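Reading Room Helpers Wanted at Trudia House, Stukthorpe

Do you love Chinese books? Do you love putting things in order? If you can say yes to even one of those, please keep reading!

Trudia House is a small lending library and study room on the second floor of the old Grerkar building in Stukthorpe. We have been lending books in Chinese and English for 14 years, and this summer we are finally doing something we have talked about for ages: going through the whole Chinese collection, shelf by shelf, and giving it a proper home and a proper catalog. We are looking for people to join us for it.

The work is part-time and paid, and it runs through August. You can come in for mornings, afternoons, or a mix of both. We are happy to work around classes, other jobs and children.

What the collection is like

It is a wonderful muddle. We have philosophy and strategy, family sagas, cookbooks, comics, school readers, poetry, and one long row of gardening manuals that gets borrowed more than anything else in the building. Most of it came to us from the Stojanović bequest, and the rest has arrived in bags and boxes ever since. Right now 400 of the books have no record at all, and another 167 have a record that sends you to the wrong shelf (I went looking for a dumpling cookbook last week and ended up in tax law).

We want the room to stay a room people enjoy sitting in. The floral wallpaper with its deep teal background is staying, and so are the pale wood shelves. A blue banner with yellow calligraphy, with 鬼谷 among its characters, is staying too, and we would love a little reading corner on classical strategy to go with it. If you have ideas for what should go in that corner, bring them along!
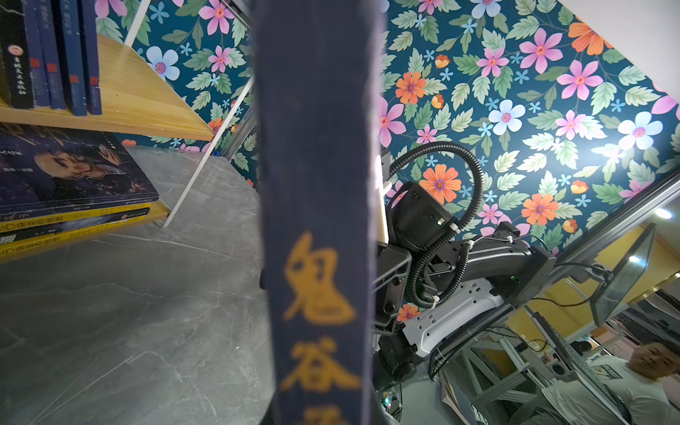

What you will be doing

Taking books down one shelf at a time, dusting them, and checking them for damp, loose pages and tired spines.

Typing the title, author, publisher and year into our catalog. Chinese titles go in as characters and in pinyin, so searching works for everyone.

Deciding with the rest of the group what stands upright and what lies flat. We have some strong opinions about this and would welcome more.

Writing shelf labels in both languages. Neat handwriting is very welcome, and brush lettering even more so.

Setting aside books for simple repairs, which Obed Agbenyega will teach you at the long table. He is patient and has a great deal of glue.

Who we would love to hear from

You should be 16 or older and comfortable on your feet for a couple of hours at a time. You will need to lift a box of paperbacks, or be willing to unpack it halfway and make two trips.

For the cataloging jobs, you need to read Chinese well enough to copy a title page correctly. Simplified or traditional is fine, and if you read both, we will be thrilled. For dusting, repairs and labels, no Chinese is needed. Plenty of our regulars started out knowing none and now browse quite happily.

Library experience is nice to have. Curiosity matters more to us. Tell us about a book you could not put down, in any language.

Hours and pay

Shifts are three hours long. Each one is paid at the standard Trudia House rate for casual staff, and we will send you the current rate sheet when you get in touch. Tea is on us, and helpers may borrow as many books as they like for the rest of the year.

There are six places. Our goal for the first two weeks is 200 books cataloged and back on the shelf, a pace that leaves time to read a page here and there.

How to apply

Write a short note, half a page at most, with your name, the hours you could do, and which jobs appeal to you. Hand it in at the front desk or mail it to Philomena Kyei, Reading Room, Trudia House, Stukthorpe. No résumé needed. Philomena will invite you in for a chat and a look around the shelves, and you can ask her anything.

If stairs are a problem, please mention it in your note. There is an elevator at the back of the building, and we will meet you there.

Posted 2026-05-02. We will keep reading notes until all six places are filled.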